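Jisberg Home & Hobby Forum > Workrooms > Flat white table: who has kept one clean?

17 replies · 3 shares

poter_dalva
Redoing the workroom in July and I have talked myself into a white tabletop, flat, no lip, pushed up against a tiled wall. Rosimeire says I will regret it by Sunday. She says this about most things and has a decent record. Does anyone live with one of these? I do paper models, some paint, a lot of glue.

tavares_k
I live with one. It shows everything. I have found glue on mine from projects I don't remember doing. On the other hand, you drop a tiny dark part and there it is, looking back at you. On my old brown table it would have been gone until I moved house.

thabisodp
White is fine. The wall is your problem. Where tile meets table you get a gap, and the gap eats things. I pulled my table out last winter and recovered a ruler, two blades and a birthday card I had apparently decided not to send.

poter_dalva
So caulk it?

thabisodp
Then you can't pull the table out. Leave the gap, accept the tax.

moura_adalberto
Disagree with Thabiso, as is traditional. Foam strip along the back edge, the kind for drafty windows. Comes off when you want it to. Cost me less than the card.

tavares_k
Foam strip goes gray in a month and then you have a white table with a dirty eyebrow.

moura_adalberto
Mine is gray to begin with. Planning.

rfrota
Rosimeire here, since I am being quoted. My objection was glare. She has an overhead light that could land aircraft. White table, pale tile, that light, and she'll be wearing sunglasses to cut cardstock.

poter_dalva
The light is staying.

tavares_k
Glare is real, but it depends a lot on the wall. Pale gray-white tile behind a white top is the combination I'd be looking at if I were you, and it's calmer than it sounds. Dark green against it is very easy to pick out, too.
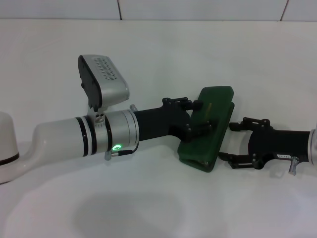 moura_adalberto
OK, that is a respectable wall. I withdraw one of my remarks about tile, and Kelly may choose which.

thabisodp
Look at the seams though. Thin, dark, running right down to the table. Dark grout is the correct answer and I will not be taking questions. White grout behind a paint table is a diary.

rfrota
I like the seams. They give your eye somewhere to stop. Everything else back there is pale on pale.

poter_dalva
That green is selling me on it more than the wall is. Half my stuff is beige cardstock, which I suspect will vanish.

tavares_k
It won't vanish, it'll just sulk. Put a cutting mat down. You were going to need one anyway unless you planned on carving your initials into the thing.

moura_adalberto
A mat covers the table. Then why buy the white table? Get a cheap door and a big mat and spend the difference on lunch. My current top was a closet door in a former life and has never once complained.

thabisodp
Your current top has a doorknob hole in it.

moura_adalberto
Cable management.

poter_dalva
Budget is 200 for the top, before anyone gets ideas. The place on Araújo quoted me 900 for something "seamless" and I left while he was still talking.

rfrota
She did. I had to finish the conversation for her.

tavares_k
At 200 you can get a plain white one with a decent edge. Check the edge before the surface. Mine started lifting at the front corner where I lean, and now it catches my sleeve every time I reach for the good scissors.

thabisodp
Wipe glue up wet. Don't scrub with the green side of the sponge. That's all I have, apart from the grout thing, on which I remain correct.

poter_dalva
Dark grout, mat on one half, no foam yet. I'll measure the gap first. Adalberto, how thick is your strip?

moura_adalberto
No idea. It was on the roll.

Related threads
Getting dried glue off a white surface
Closet doors as tabletops, part 3
Dark grout or light grout (locked)
Where do you keep your good scissors
Overhead lights that are too much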